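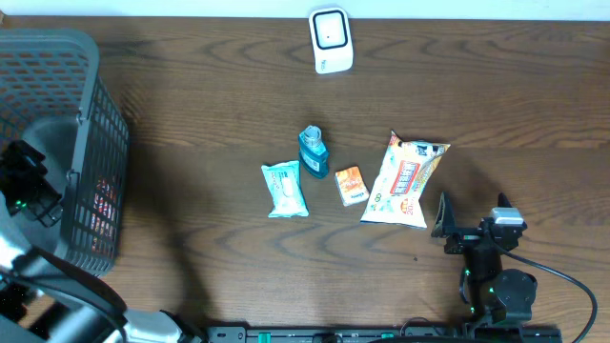
Narnbridge Athletic FC | Grounds and Equipment

Trullix spray line marker

Status: in use, first team pitch and both junior pitches
Kept in: container 2, left-hand side
Who can use it: anyone who has been shown how by the grounds team

Clubs from the league keep asking us whether the Trullix is worth having, and we also get asked by our own managers why we bought one when the old wheel marker still rolled. So we have put what we know on one page. We paid £1,619 for the machine, with no discount, and we are under no obligation to be nice about it.

What the maker says

Trullix say you can mark a full-size pitch in 40 minutes, use half the paint of a wheel-to-wheel marker, and get a line that lasts "up to" four weeks. The brochure has a photograph of a man in clean trousers marking a pitch like a bowling green. There are no trees near it, no slope and no molehills.

What we get

Our best time for the main pitch is 55 minutes, and that was Aldo Valentini on a dry morning in June, following old lines he could still see, with the paint already mixed. A first marking from string takes far longer and no machine is going to change that, as you still have to measure the thing and get your corners square.

Paint use has gone down. We are not convinced it has halved. The old marker leaked, so any comparison flatters the new one, and we suspect a new set of seals on the old one would have closed a good part of the gap. We never tried it, which we rather regret.

As for four weeks, we have seen ten days in a wet autumn and nearly three weeks in a dry spring. The goalmouths go first. Anybody who tells you a painted six-yard box will last a month under three junior matches every weekend has not stood in one.

The line itself

Good, we have to say. It is crisp on short grass and the width stays the same from one end to the other. On longer grass the spray catches the tips of the blades and looks lovely until the mower goes over it. Mow first, then mark. The brochure puts this in small type on the back page.

Wind is the real trouble. There is a pair of side shields which the maker calls "wind-proof". They cope with a breeze. Our ground sits on top of a hill with an open side towards the reservoir, and on a proper blowy day the edges of the line go soft on the far touchline whatever you do with the shields. We have stopped marking in those conditions and gone back to doing it the evening before.

Battery

It comes with one battery, and the spare is £239. We thought that was steep and went without. One charge does the main pitch and one junior pitch when the battery is warm. In January it did the main pitch and gave up halfway down the second touchline, and Jailson Cavalcanti finished the job with the old marker. You can see where he took over if you know where to look.

We have still not bought the spare. The battery is now charged indoors overnight and carried out last thing, and that has been enough so far. Trullix would prefer you to buy the spare.

The guide laser

An optional extra. We borrowed one from a neighbouring club for a fortnight. In bright sun we could not see the dot beyond the centre circle, and in dull weather it did nothing that a tight string and two pegs had not been doing for years. It may suit somebody marking bare fields from scratch every week. We gave it back.

Paint

The warranty says only Trullix paint may be used. When we rang to ask what would happen if we used something else, we were told it "could affect the nozzle". We asked how and were promised a call back.

We use Clurkent ready-mixed, strained through a paint sieve into the tank, and have had two blocked nozzles in a full season. We had one blocked nozzle in the six weeks we were using the maker's own paint. Make of that what you like. It is a small number of blockages either way and it proves very little, but we will not be paying extra on the strength of it. If your machine is still under warranty, that is a risk you will have to weigh up for yourselves.

Cleaning

This matters more than anything in the brochure. Run clean water through until it comes out clear, take the nozzle off, rinse it, and leave it in the jar on the shelf. Do it straight after marking. Dried paint in the hose means a new hose. Please do not leave it "for whoever is down tomorrow".

Did we look at anything else?

Yes, the Barros, which is cheaper and heavier and has a hand pump in place of the battery. We had it on trial for one afternoon. The line was just as straight and there is less to go wrong. It is hard work on a slope, though, and by the second pitch the person pumping was slowing down and the line was getting thin. A club with one flat pitch should try it before spending Trullix money.

Would we buy it again?

Probably, for three pitches. For one pitch, no. The time saved on a single pitch is real but small, and you could put the money towards drainage, where it would do more for your football than a sharper penalty arc. We would also like to see how the pump looks after a third winter before anyone quotes us as happy customers.

Borrowing

We do not lend the Trullix outside the club. The old wheel marker can be borrowed by any club in the league, leak included, if you bring your own paint and return it washed. Ask Aldo at the ground on a match day, or leave a note in the grounds pigeonhole behind the tea bar.

Spare nozzles are in the blue tin in container 2. If you take the last one, write it on the board.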